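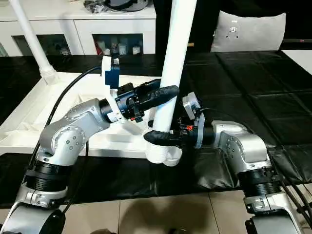 Kitchen and Food Garden Assistant, Ruawai Community Café

We're looking for someone who loves cooking for a crowd and doesn't mind mud on their boots. Ruawai is a small café with a big vegetable plot behind it, and most of what goes on the menu between May and October comes straight out of the ground that morning. We need another pair of hands, and we'd be so pleased if they were yours!

What the job is like

Mornings start at 7.30 with picking and washing (beans, chard, whatever is ready), then you're in the kitchen until lunch is over. The menu is short: a soup, a tart, two salads and a pudding. You'll be trusted to change things when the courgettes get out of hand, which they will. Afternoons are quieter, with sowing, bottling, jam, or bread for the next day.

You'd be joining a team of 11, some of us full time and some who come in for a shift or two. We all eat together at 2.30, and it's a proper meal, sitting down.

About you

You've cooked for other people before, in a café, a school, a hostel or a very large family. You can follow a recipe and you can cope without one. Gardening experience is lovely to have, but we'll happily teach you. You'll need a food hygiene certificate within 3 months of starting, and we pay for the course.

Hours and pay

28 hours a week over four days, including one weekend day. Pay is £13.40 an hour, with lunch, a share of the tips and a box of veg to take home whenever there's a glut.

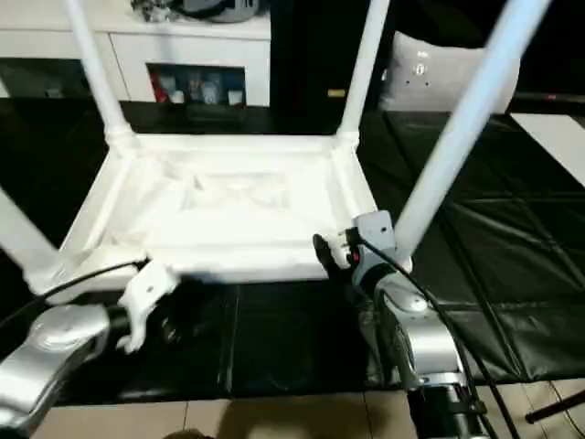
How to apply

Send us a page or so about yourself and a meal you're proud of. A CV is welcome too, though we read the letter first. Post it to Ruawai Café, 197 Kedelari Road, or hand it in at the counter before 4 pm. Please put a phone number on it.

If we'd like to meet you, we'll ask you in for a paid trial morning. Bring shoes you can stand in. Buses on the 809 route stop at the end of the road, and there's space for bikes by the side gate.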